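**Friday, bench notes, Varkska trigger job**

Second session on the Varkska. It's the older one with the Flesdale barrel, the one that went back on the shelf in May because I couldn't find the right sear spring. Qianru Mao dug a pack of them out of the Paterson order (thank you, Qianru, I owe you lunch) so I had everything I needed and no more excuses.

Checked clear, then checked again with a finger in the chamber, and put the ammo can out in the hall before I started, same as always. Pulled the slide and went straight to the trigger bar. The wear is right where I expected, a shiny patch on the inside face, and there's a little burr on the connector that I'm fairly sure has been there since the factory. I took it off with the fine stone, two or three light passes - polish only, no changing the angle. I know it's tempting to keep going when it starts feeling nice, and I did that once to a perfectly good connector and had to buy another.

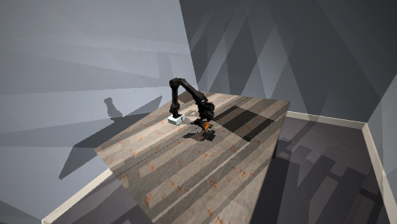 After the burr was gone I put it back together with the old spring first, just so I'd know which change did what. The grit in the take-up was mostly gone, though I could still feel a small hitch right before the wall. Then I swapped in the new spring and the hitch moved back a bit and got softer, and the reset is a good deal louder, a real click now. I like it. Qianru tried it and said it felt heavier to her, and she may well be right, because I never wrote down a pull weight before I took it apart. Dumb of me! Must borrow the gauge from the Grilell drawer before the next one, and put it back this time.

Function check was good: safety holds, disconnector works, and the striker stays put when I bump the back of the slide with the rubber mallet. I ran 55 dry cycles with snap caps and then another 34 after supper, when my hands were fresher, and got no light strikes on the caps as far as I could see.

One thing I don't love is the trigger pin. It walks out a hair on the left side. It did this in May too, according to my own notes, and I seem to have written "keep an eye on it" and then not done so. I've marked it with a dab of paint pen this time.

Still to do:

- 100 rounds at the range, half from the older magazine
- look at the pin and the paint mark afterward
- order a spare pin from Paterson either way
- clean the fine stone, it's loading up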